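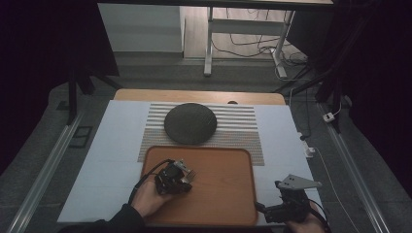
**What is Nestora, in one line?**

It's our method for teaching a robot arm to set a table from demos people do by hand, with a gripper in each fist. Octavian Ardeleanu wrote the training code and I (Kamlesh Upadhyay) do most of the demos, so blame me for the wobbly ones!

**How many demos did you use?**

2,200 in the full set. We also tried a tiny set of 22, and the policy from that one mostly pushed the tray off course.

**Why a tray?**

I love the tray! The rim is low, so the fingers have to come in at a decent angle, and the shiny surface gives the vision model something to chew on.
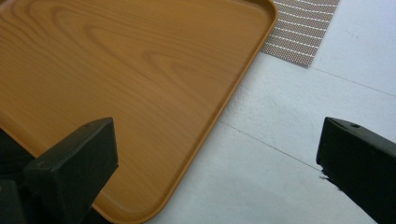
*Wrist view, with one finger over the tray and the other over bare floor.*

**Can I get the data?**

Yep, we're putting it up in January. Write to Octavian if you want the small set before then.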